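Panneaux muraux Flandska « bois patiné » : mon avis après quelques mois

J'ai craqué en novembre, après avoir tourné autour pendant des semaines.

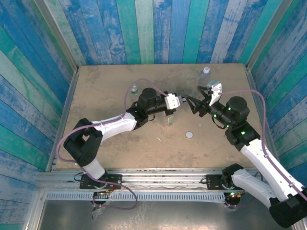

Je cherchais un habillage pour entourer un plan de travail sur trois côtés, avec un peu de couleur parce que j'en avais assez du blanc partout. Le modèle de chez Flandska, c'est l'esprit vieille cabane de bord de mer : des lames verticales dans les bleus, du bleu-vert, du blanchâtre, avec un effet écaillé. En photo sur le site de Getent ça me faisait un peu peur (le faux vieilli, ça vire vite au décor de crêperie), mais monté, franchement, j'adore !

J'ai payé 142 euros le tout, livraison comprise, et j'ai ajouté les profilés d'angle argentés. Prenez-les. J'avais d'abord voulu m'en passer et les jonctions dans les coins étaient moches, on voyait chaque petit écart de coupe. Avec les profilés c'est net, et le côté métal va bien avec les bleus.

La pose m'a pris un après-midi entier, plus une soirée à râler sur une découpe ratée. La notice tient sur une demi-page et elle est traduite n'importe comment — j'ai fini par suivre celle d'un autre modèle, le Cisthorpe, qui se pose pareil.

Côté moins bien : la poussière s'accroche dans le relief, un chiffon ne suffit pas, il me faut une brosse souple. Et les motifs se répètent, donc étalez toutes les lames par terre avant de fixer, sinon vous aurez deux bleus foncés identiques côte à côte. Pour le plateau, j'ai gardé un ton beige tout simple, je crois qu'un deuxième motif aurait été de trop.

Je mets quatre étoiles sur cinq, la cinquième saute à cause de la notice. J'hésite à en recommander pour l'entrée, mais en version plus claire cette fois.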